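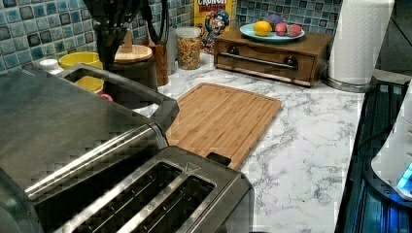

Core Drilling and Core Recovery
17th January
By Sinan Kocabaş

Coring is the cutting and lifting of an intact column of rock from the bottom of a borehole. An ordinary drill bit grinds the rock to chips, but a core bit is hollow through the middle, so it cuts a ring and leaves a solid cylinder standing inside it. The cylinder slides up into a tube called the core barrel and is brought to the surface with its layers still in order. For a geologist there are few better things to open than a fresh box of core! Ripple marks, burrows, fossil shells and hairline fractures can all be looked at with a hand lens, at a scale no log can match.

Conventional coring

In conventional coring the whole drill string is pulled out each time the barrel is full. The barrel has an outer part that turns with the string and an inner part that hangs on a bearing and stays still, which keeps the rock from being twisted apart. A spring-like collar near the bit, the core catcher, grips the base of the column when the string is lifted. The method gives wide core, but on a deep hole the round trip is slow. At Munro 2, a petroleum well in the Luver Basin, coring began at 3,000 metres and the well reached its total depth at 3,769 metres. The Munro cores are still the best rock record of the basin's lower sandstones.

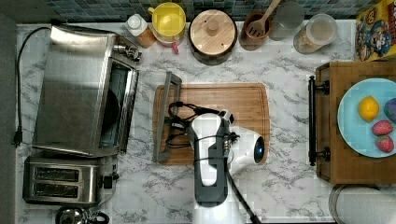 Robot arm over a bamboo cutting board.

Wireline coring

Wireline coring leaves the drill string where it is. A latching tool is lowered on a cable through the rods, it locks on to the top of the inner tube, and the full tube is winched up while an empty one goes down to take its place. This is the usual method in mineral exploration, where a hole may be cored from just below the soil to the very end. The Rarnus copper prospect was first understood from a single wireline hole 385 metres deep, and what a hole it was – three separate ore zones, each with its own style of veining.

Sidewall coring

Sidewall cores are short plugs taken from the wall of a hole that has already been drilled. Older tools fire small hollow bullets into the rock. Rotary tools cut each plug with a miniature bit and do far less damage to the grains.

Handling and storage
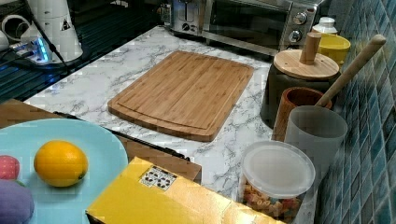
Once out of the barrel, core is washed, fitted back together piece by piece and marked with depths. A pair of coloured lines is drawn along its length so that anyone can tell which way is up. Soft or oil-bearing core may be left in its liner and sealed. Recovery is given as a percentage of the length drilled, and losses are most common in broken ground and loose sand.

Many cores are later sawn lengthwise, with one part sent for testing and the other kept in a core library. The library at Wetent lays out whole wells on long roller benches, and walking beside one is a marvellous way to travel through an ancient river delta.

Contact the editors | © Sinan Kocabaş | Back to top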